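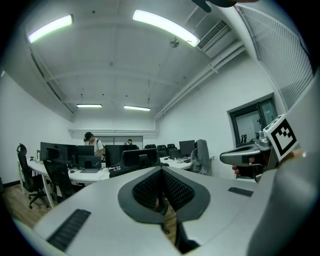
Second gripper on the right, marker cube up.

Friday, May. Naritholm trail guide, bench notes

Walked the whole river loop with the draft map this morning and it holds up so well! Started at the Plotanach gate at opening time, went down past the bird meadow and along the water to the old deer park, then back through the beech avenue. The blue posts are easy to follow the entire way, even where the path forks behind the boathouse (that fork had me worried all week).

Things to fix before the next print:

The Girard footbridge is drawn on the wrong side of the weir. Move it upstream. The picnic lawn needs its own symbol, the tree one looks like every other tree.

Walking time from the gate to the deer park is printed as 50 minutes. I did it in less, but I wasn't stopping, and everybody will stop – the otter pool alone is worth 15 minutes of anyone's day. Leave it at 50.

The contour shading looks great on the matte stock. On the glossy stock it goes muddy in the sun and you end up tilting the sheet around to read the path names. Matte it is, unless someone has strong feelings. Paper quote for 1000 copies is in the drawer with the old park leaflets.

Tried both folds as well. The accordion fold wins by a mile, you can flip from the north side to the south side with one hand and keep hold of your coffee. The map fold had already started to wear at the center crease by the time I got to the avenue.

Culent tram stop: the new entrance is open now and it's lovely, straight into the rose garden with no road to cross. We should make it the second starting point. That means turning the inset map so the stop sits at the bottom, and redoing 2 of the arrows.

Still to check: whether the lower path floods in spring, and which of the kiosks take cards. Want to walk the meadow section again in the evening, when the herons come in. Clean copy of the draft is on the wall, please write on it.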